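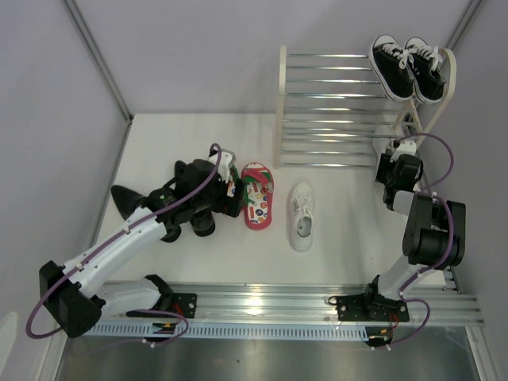 Virnivent Publishes Results of Gripper Finger Comparison on Household Footwear

Soft, ridged and flat finger sets tested on a two-arm cell; full trial records available on request

February 2018

Virnivent, a test laboratory for light robotic handling equipment, today released the results of a comparison of three sets of gripper fingers used to pick up shoes and place them on a rack. The work was carried out on a two-arm cell at the company's own site and was paid for jointly by Virnivent and Fedix, which makes one of the finger sets tested.

Each finger set was used for 500 attempts. An attempt counted as a success only if the shoe was lifted from the table, carried to the rack and left there without falling when the fingers opened. A shoe that was dropped and picked up again counted as a failure.

"Most published grip tests use blocks, cans and balls," said Syafiqah Osman, head of testing at Virnivent. "Our customers handle things that bend, fold over and have holes in them. A flip-flop is a hard object for a two-finger gripper. There is very little to hold on the sole, and if you go for the strap you have to get under it."

The Test Cell

Both arms are mounted on one aluminum rail along the front edge of a white table, inside a walled enclosure. The shoe rack, with chrome bars and cream side frames, stands toward the back right. The table and rack were kept in the same positions for all three finger sets. Shoes used in the trials include canvas sneakers, a white low-top sneaker, dark pointed-toe shoes and printed flip-flops with a green-and-red strap replaced in later runs by a plain one.

The arms were run from the same Wibisono controller with the same motion settings throughout. Closing force was set once for each finger set during a setup period and then left alone. Operators were not allowed to change the force between shoes. Osman said this rule was the one most often questioned by suppliers who were shown the test plan before work began.

"If you let people tune the force for every object, every gripper looks good," she said. "In a real sorting station the next item could be anything."

Finger Sets

Set A is a flat rigid finger with a thin rubber face. It is the finger that most customers already own and was included as the baseline.

Set B is a rigid finger with horizontal ridges, supplied by Fedix.

Set C is a soft molded finger that curves around the object as it closes, supplied by Farkora.

All three were fitted to the same gripper bodies using the same mounting screws. Cables were left in place when fingers were changed. The change takes 9 minutes per arm, including a check of the closed position.

Results

Set A failed in 140 of its 500 attempts. The greatest share of these failures came from flip-flops, which slid out from between the fingers as the arm turned toward the rack. Sneakers were picked up by the collar or the heel with few problems. Pointed-toe shoes gave mixed results. When they were lying on their sides the flat fingers held them well, and when they were upright the fingers tended to push them along the table.

Set B had fewer failures than Set A on every type of shoe in the trial. The ridges held the edge of a flip-flop sole firmly enough for the arm to complete the move. The drawback was marking. The ridges left visible lines on the smooth uppers of the pointed-toe shoes, and some of these lines did not come out after cleaning. Fedix has been given the marked shoes and says it is looking at a softer ridge material.

Set C had the lowest number of failures overall, 39 in 500 attempts, and left no marks that the test staff could find. It was also the slowest. The soft fingers need more room on each side of the object before closing, so the arm has to approach more carefully when shoes are close together. Where dark shoes were grouped tightly on the left of the table, the operators often had to move one shoe aside before picking up the next. These extra moves were allowed under the test rules and were recorded, but were not counted as attempts.

Placing on the Rack

Placing turned out to be a separate problem from picking, and the results are reported separately. The rack has open bars with gaps between them. A shoe set down at the wrong angle can drop a heel or toe through a gap and hang there. With Set A and Set B, the shoe generally kept the angle it had been picked up at. With Set C, heavier shoes sagged in the fingers during the move and the arm had to correct for this before letting go.

The right end of the rack, close to the wall of the cell, gave trouble with all three sets. The right arm has to fold back on itself to reach the upper bars there, and its cable passes close to the wall. Virnivent has since rerouted the cable on its own arms and recommends that anyone repeating the trial leave more clearance on that side.

"The rack position was a choice we made early and kept so the numbers could be compared," said Qistina Majimbun, the test engineer who ran the trials. "I would move it toward the middle if we were starting over. It would make the placing results a little better for everyone, and I don't think it would change the order."

What the Results Do Not Cover

The trial did not include boots, high heels or shoes with loose laces. It did not measure finger wear over time. All runs were made with an operator guiding the arms, so the figures should not be read as a prediction of how the fingers will perform under automatic control. Operators worked with each finger set for the same period before recorded attempts began, and the order of the sets was varied between operators.

Virnivent does not name an overall winner. Customers who handle finished goods for sale are likely to care most about marking. Those who handle returned or used goods may prefer the faster Set B.

Next Steps

A second round is planned for June. It will use the same cell and the same three finger sets, with a revised ridge material for Set B if it is ready in time. The second round will add a wrist camera comparison, in which operators will work with and without a close view of the fingers. Suppliers who want a finger set included should send two complete pairs and a mounting drawing before testing starts. There is a fee for inclusion, and all results are published whether or not the supplier agrees with them.

Availability

The full trial records, including the failure log for each finger set and the operator instructions, can be requested from Virnivent by trade customers, suppliers and schools. There is no charge for the records. Drawings of the finger mounts are included for Set A only. Drawings for Sets B and C remain the property of their makers.

About Virnivent

Virnivent tests grippers, arms and controllers for companies that sort, pack and return consumer goods. It does not make or sell handling equipment.

Media contact

Qistina Majimbun
Virnivent Test Office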